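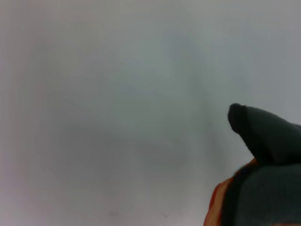

Prendgate tooling talk, speaker notes, June 2019
Slot is 25 minutes plus questions. Notes are per slide. Skip 7 if running long.

Slide 1. Title
Say what the talk covers: the frame gate in the perception stack, the planner changes that came with it, and the replay tool. Grasp scoring is a separate talk.

Slide 2. The problem
Wrist camera, fixed focus, short range. During final approach the view fills with one pale surface and there is nothing for the feature tracker to hold on to. The tracker still returns a pose. The old pipeline passed that pose to the servo loop with the same weight as any other.
Point out that the covariance from the tracker was optimistic in exactly these cases. Few inliers, all of them on the gripper finger, which does not move relative to the camera. The solver reads this as a camera at rest and reports high confidence.

Slide 3. Masking the gripper
First fix. Static mask over the lower right of the image where the fingers sit. Mask is generated from the kinematic model plus a 10 pixel margin, recomputed when the finger opening changes.
Somebody will ask why the mask is not learned. Answer: the geometry is known, and a learned mask was slower on the Bulluren controller with no gain in coverage.
Specks need separate handling. Two small dark points low in the view can look like good corners when the rest is flat gray. They may be on the lens or on the surface. The tracker cannot tell from one image, so points that stay put in image coordinates while the joint encoders report motion are dropped after 6 frames.

Slide 4. The gate
Each frame gets a score before pose estimation. Inputs are gradient energy outside the mask, corner count outside the mask, and spread of corners over a coarse grid. Below threshold the frame is marked blind. A blind frame is logged but does not reach the filter.
Gradient energy alone was tried first. It fails on soft shadows and uneven lighting, where a wide slow change in tone adds up to a decent total with no usable edge anywhere. The grid term fixed most of this. Show the histogram, 264 hand-labeled frames, and mention that the overlap region is small but not empty.

Slide 5. What the controller does when blind
Three states: VISUAL, COAST, HOLD.
VISUAL is normal servoing.
COAST uses the last good pose and forward kinematics, speed capped, contact threshold lowered.
HOLD stops motion and asks the planner for a retreat.
COAST to HOLD is on distance traveled, never on time. An early version used a timer and behaved badly when the arm was already slow - it would give up within a few millimeters of the target.
Return to VISUAL needs consecutive good frames. Without that hysteresis the state flips at the threshold and the arm chatters audibly.

Slide 6. Planner side
Mykhailiuk is our motion planner. It now carries a visibility cost, so approach paths prefer wrist orientations that keep an edge or a corner of the target in view for longer. The cost is soft. A hard constraint made too many bin poses unreachable.
Cost is evaluated on sampled waypoints, not continuously. Known gap, fix planned for November.

Slide 7. Replay tool (optional)
Dorurholm replays logged runs through the gate and state machine offline. Frames, joint states and commanded velocities are on one clock. Changing a threshold and rerunning the regression set of 2,000 runs takes one night on the build machine.
Demo: scrub to a blind frame, show the score breakdown, show that the old pipeline would have accepted the pose. Have the recorded version ready in case the projector machine has no GPU driver again.

Slide 8. Limits
Gate does not separate defocus from a plain surface. Both come out blind, and for control that is fine. For diagnosis it is not, and a dirty lens currently shows up only as a rising blind rate.
Mask assumes correct finger calibration. An offset beyond the margin puts the finger edge back into the feature set, and the original failure returns with no warning.
Reflective parts not tested.

Slide 9. Questions
Likely ones:
Why not add a depth sensor at the wrist? Minimum range is too long for the last part of the approach.
Does COAST drift? Yes. The distance cap is set from measured kinematic error, table is in backup slide 11.
Is the gate code available? Internal for now, interface document can be shared.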